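Speaker notes – paper cups at the refreshment point
Ntombi Ngubane, 16 December 2019
Slot: after the coffee break. Slides advance on the bold cues.

**Slide 1 – title**

Say name, say Drimotico, move on. Housekeeping has been covered by the chair.

Scope for the next half hour: plain white single-wall paper cups, stacked and handed out at staffed tables. Lids, sleeves and double-wall cups are out of scope. If someone asks about lids, refer them to the Botha handout.

**Slide 2 – why cups**

The Vundstead site ran 287 events in the last reporting year. Cups were on the order sheet for every one of them. They are the cheapest item on the table and the one most often wasted before it holds a drink. Common causes:

- stack pulled apart by the rim, two cups come away together
- rim flattened in storage
- cup handled on the inside and then discarded
- stack knocked over during setup

Pause here. Most of the room will have done at least one of these this week.

**Slide 3 – the cup at close range**

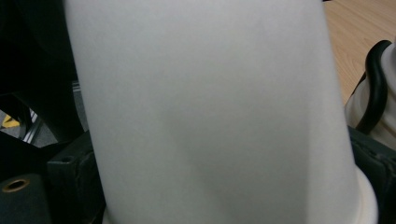
*Fig. 1. White cup, close up. Smooth matte surface, no printing.*

Terms used from here on. Wall: the curved side. Rim: the rolled edge you drink from. Base ring: the edge at the foot, where the wall is folded over the bottom disc. Draft: the taper from rim to base. Draft is what makes nesting possible and also what makes cups stick. A steep taper separates easily but takes up more height in the box. A shallow taper packs tightly and grabs.

Unprinted cups have one practical drawback: there is no logo to tell you at a glance which way up the cup is. On a crowded table people go by the taper. Train staff to do the same.

**Slide 4 – stack height**

House rule at Vundstead is now a maximum of 200 mm above the tabletop for any open stack. Before April it was whatever came out of the sleeve. A tall stack leans, and the lower cups carry the weight of the rest. The load goes through the walls, so the bottom cups are the ones that jam.

Stack orientation. Two schools:

1. Mouth down. Keeps dust out. The bottom rim sits on the table, so the table has to be clean. Cups are lifted off the top by the base.
2. Mouth up. Faster to fill. Needs a cover between sessions.

We use mouth down for self-service and mouth up behind the counter only. Take a show of hands, do not debate it.
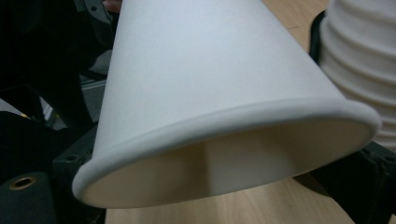
The rolled rim is the stiffest part of the cup, and it is the part that fails first if it gets wet and then dries. Check it by eye. A good rim is an even round or a smooth oval under light pressure. A flat spot means the lid, if there is one, will leak, and the cup will dribble at the seam.

Seam check: look down the inside wall. The overlap should run straight from rim to base. Reject any cup where the overlap lifts at the top.

**Slide 5 – separating cups**

Technique, in order:

- hold the stack still with one hand, low down
- take the end cup by the wall, near its base
- quarter turn, then pull straight along the axis
- if two come away, turn one against the other – do not squeeze

Squeezing is the usual mistake. Pressure on the wall turns the circle into an oval, and the oval locks against the cup inside it. The twist breaks contact without changing the shape.

The Gukex dispensers do this with a collar. Skip the mechanism unless asked. (Backup slide 11.)

**Slide 6 – grip**
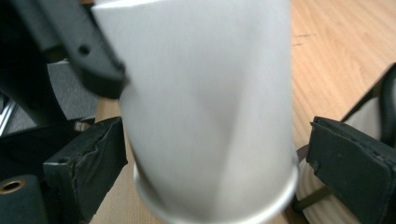
Grip low on an empty cup and at mid-height on a full one. An empty cup weighs next to nothing, so the limit is wall stiffness. The base disc braces the wall from inside, and a low grip makes use of it. Move up toward the middle when there is liquid in the cup, or it becomes top-heavy in the hand.

Creases: a cup with a sharp crease in the wall goes in the reject box. A soft dent that springs back is fine for cold drinks. For hot drinks reject both.

**Slide 7 – results**

Rejected cups per event, average, same room and same supplier:

| Period | Rejects |
|---|---|
| Before the change | 82 |
| After the change | 5 |

Be careful with this slide. Stack height, orientation and staff briefing all changed in April, so the effects cannot be separated. Say so before someone else does.

**Slide 8 – questions**

Likely ones: cost (order desk has the price list), recycling (depends on the lining, ask the local contractor), glass instead of paper (different talk).

Leave contact slide up. Collect the sample cups from the front row.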